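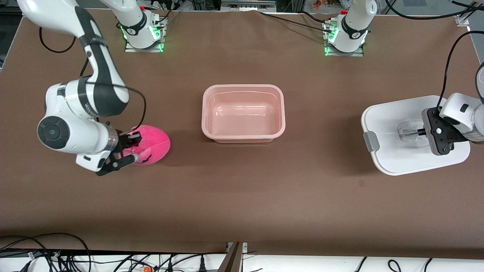 El puesto de dos brazos con el peluche rosa, el recipiente translúcido y la bandeja blanca.

Informe de avance, abril
Proyecto Kastemari: automatización del puesto de preparación de juegos
Para: Amirhossein Moradi
De: Sepehr Jalali

Hola, Amirhossein:

Me pediste que esta vez contara menos de motores y más de cómo lo lleva la gente, así que voy por ahí (aunque algo de motores cae, ya me conoces).

Lo primero: el puesto está montado y lo usamos todos los días en el turno de mañana. Los dos brazos trabajan sobre la misma mesa, uno por el lado de los peluches y el otro por el de la bandeja con las piezas de plástico transparente. El objetivo sigue siendo el que firmamos, que el juego salga completo sin que una persona tenga que estar agachada sobre la mesa toda la jornada. Con los peluches vamos muy bien. En la última tanda pasamos 100 y el brazo colocó bien 90. ¡En febrero yo no habría apostado por eso ni un café!

Las piezas transparentes son otra historia. Brillan, casi no se ven contra el blanco y el brazo se equivoca de altura más de lo que me gustaría. De momento las revisa una persona antes de cerrar la caja. Quiero probar una bandeja mate oscura, que ya está pedida a Zisell pero todavía no ha llegado.

Y ahora la gente. En el puesto rotan las mismas personas que antes, no se ha movido a nadie y eso ayudó muchísimo. Las primeras semanas hubo caras largas, para qué te voy a engañar. La pregunta que más me hicieron fue qué pasaba con su turno cuando los brazos funcionaran solos, y contesté lo que acordamos contigo: los contratos se quedan como están y el tiempo que se libera va a revisión y a preparar pedidos especiales. Lo pusimos por escrito y se notó el cambio de ambiente enseguida.

Lo que no habíamos previsto es que revisar cansa de otra manera. Antes acababan con la espalda hecha polvo, ahora me hablan de la vista y de aburrimiento. Hemos acortado los turnos de revisión y metido más rotación con empaquetado, y el lunes empezamos a apuntar quién prefiere qué. También han pedido poder parar los brazos sin llamarme, cosa bastante razonable. Kushwaha nos dio la formación y ya la han hecho todas las personas del turno de mañana. Falta el de tarde.

Del presupuesto, poca cosa. El curso salió 500 euros por encima de lo previsto y lo he compensado con la partida de repuestos, que apenas hemos tocado. Si prefieres imputarlo de otro modo, dímelo antes del cierre.

Pendiente para el próximo informe:
Probar la bandeja oscura con las piezas transparentes.
Formar al turno de tarde.
Recoger y ordenar el cableado de la parte delantera de la mesa.
Decidir con Kaltska si se amplía a un segundo puesto. Yo esperaría a tener las piezas resueltas, pero ellos tienen prisa y quiero hablarlo contigo antes de contestarles.

Si te viene bien pasarte, ven por la mañana, que es cuando está todo en marcha y puedes charlar con el equipo sin mí delante. Te lo van a contar mejor que yo.

Un abrazo,
Sepehr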